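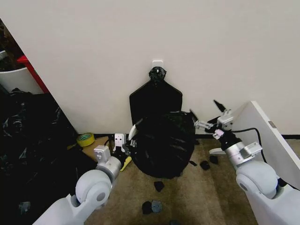 Pre-Purchase Site and Equipment Checklist: Two-Arm Cell for Bagging and Bin Lining
Zitcombe building, ground floor room
Filled in 23 Jan 2022

I've gone through the form in order and typed my comments under each line. Where I ticked "hold" it means I don't want us signing anything until it's sorted, and where I ticked "OK" I'm happy for the money to move. Sorry for the length, I got going and couldn't stop!

1. FLOOR

1.1 Floor type suitable for the work: HOLD
It's brown carpet. Fine for an office, and the arms don't care, but every little scrap that lands on it hides in the pile and a vacuum is the only way to get it out. I've put a line in the budget for hard mats under the work area. Prumton quoted 252 dollars for a set with beveled edges, and I'd like those ordered before anything else because they're cheap and we'll want them no matter which arms we buy.

1.2 Floor clear of loose items: NOT OK
Bits of dark material on the carpet between the arms, and a roll of yellow tape down by the wall with cardboard beside it. Please add "clear the floor" to the start-of-day card. I'd also like a lidded scrap bin on the shopping list (a plain one, we do not need the fancy pedal model from the catalog).

1.3 Floor level under the mounting points: NOT CHECKED
I didn't have a level with me. Needs doing before the base frames are ordered, since Nikzad makes them to measure and won't take them back.

2. WALLS AND POWER

2.1 Wall surface sound: OK
Plain light wall, nothing wrong with it that I could find. No paint budget needed, hooray.

2.2 Wall plates reachable: HOLD
There's a small white plate behind the work area and black plastic is bunched right up against the bottom of it. Whatever is behind that plate, I want it clear. I've written "move work area forward" on the floor plan, which costs us nothing.

2.3 Enough circuits for two arms plus a vacuum: HOLD
We need the electrician's answer on this one. I've held back 2,000 dollars in case we need a new run from the panel. If we don't, I'd love to see that go toward spare grippers (see 4.3) and not quietly vanish into the general pot like it did in the last round.

3. CABLES

3.1 Cables secured along the arm: HOLD
The cable off the back of the right gripper runs out to the side and then turns down toward the joint. I'd want proper clips and a bit of sleeve on that, on both arms. Big soft sheets of plastic love to catch on anything that sticks out, and a snagged cable is a boring way to lose an afternoon. Sleeve and clips come as a kit from Endorer, and I've asked for two kits plus a spare.

3.2 Cable length suits full reach: NOT CHECKED
Has to be done with the arms powered and moving slowly. I only walked through with everything still.

3.3 Spare cables on the quote: NO
Missing from the Endorer quote and also from the Nikzad one. I've emailed them both. It's always the spares that go missing from quotes, isn't it?

4. ARMS AND GRIPPERS

4.1 Both arms reach the container: OK
Left and right both get to the big black container in the middle, with the fingers up at its sides and rim. So for this size of container I don't think we need the long-reach version, and that's the single biggest saving on this whole sheet. Please don't let anybody talk us back into it without a good reason.

4.2 Fingers suited to thin plastic: HOLD
My worry spot. The fingers fitted now are narrow, and one of the tips comes to a point. Before we commit I'd like a trial with a wider, padded finger. Nikzad will lend a pair for 20 working days if we pay the shipping both ways – seems fair to me.

4.3 Spare grippers budgeted: HOLD
One spare for the pair, minimum. The quote for a complete gripper assembly is 2,735 dollars, and I know that made a few people go quiet on the call. But if one goes down and we have no spare, we've got one arm waving at a bag, and the lead time is long enough that we'd be sitting on our hands until June. I'd rather cut the second monitor. I'd rather cut both monitors!

4.4 Arm covers: NOT NEEDED
I looked into the washable sleeves and they're lovely, but this is clean, dry material and I can't make the case for them. Revisit if we ever take on kitchen waste.

5. MATERIALS AND STORAGE

5.1 Plastic stored away from the work area: NOT OK
A great heap of black plastic sits beside the left arm. It needs to live on a rack. I've allowed for one freestanding rack from Prumton with a roll holder on top. Measure the doorway before ordering (I say this as the person who didn't, once).

5.2 Standard bag size agreed: HOLD
We can't price consumables until we pick a size. Two suppliers' sheets are in the shared folder and I've highlighted the ones I like.

5.3 Container types listed for the vendor: IN PROGRESS
I've sent the large round-edged one. Still to send: the small desk size and the tall narrow one from the copy room.

6. SAFETY

6.1 Marked boundary around the arms: HOLD
Floor tape doesn't stick well to carpet, so this waits on the mats in 1.1. I've put two rolls in the budget anyway.

6.2 Stop button within reach of both sides: NOT CHECKED
Please ask for two buttons in the quote and have the installer show us where they'd go before drilling.

6.3 Training included in the price: PARTLY
Endorer includes one session. Nikzad charges for it separately, so add that in when you compare the totals or Nikzad will look cheaper than it is.

WHAT I'D SIGN TODAY
Mats, scrap bin, cable kits, the finger trial. Everything else waits for the electrician and the two missing spares lines. I'll redo sections 2 and 3 once those are back and send the sheet around again with the changes marked.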